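21st January

Condensation again in the back bedroom. Hygrometer read 60 per cent at seven this morning with the window on its first notch, and 48 per cent by noon once the Kulkarni extractor had been run twice. Glass clear by ten. North wall still slow to warm. The meter reading was 2459, entered in the book with the others.

Moved the damp coats off the radiator for good. A wet wool coat gives up its water to whatever room it hangs in, and a radiator only makes it do so faster. They go on the stand from now on, spaced out, with the door shut and the fan on. 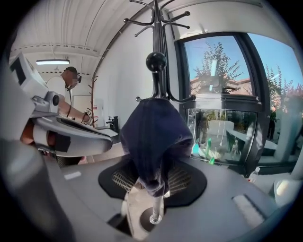
The neighbour from upstairs thought the fan a waste of current and said that in Dondport everyone simply opened two windows for ten minutes and shut them again, winter or summer. Fair point on a dry day. In a sea fog the outside air is already saturated, though it does dry out on warming, so the gain depends on how cold it is out there. I will try it for a week and write down both figures.

Read the Busari leaflet on trickle vents after lunch. It gives no airflow for a half-open vent, only fully open. Wrote to ask.

Changed the fan's overrun from the factory setting to the longest one. The switch is under the cover, two screws, the left one burred. 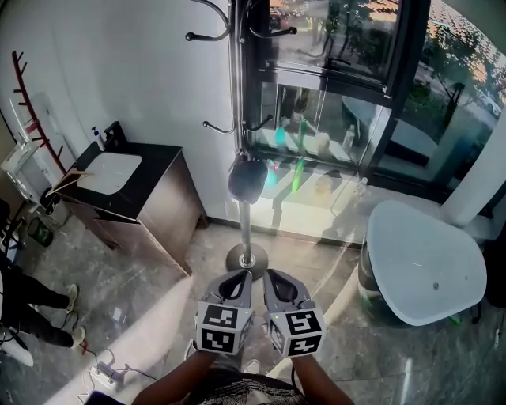 Second hygrometer arrived from Vurkham. Left it beside the old one overnight in a sealed tub with damp salt, which ought to settle at 75. Will correct both in the book if they disagree. The old one has shown 96 in the shower room before now and I have never quite believed it.

Sealant round the sill can wait until February. Bins out.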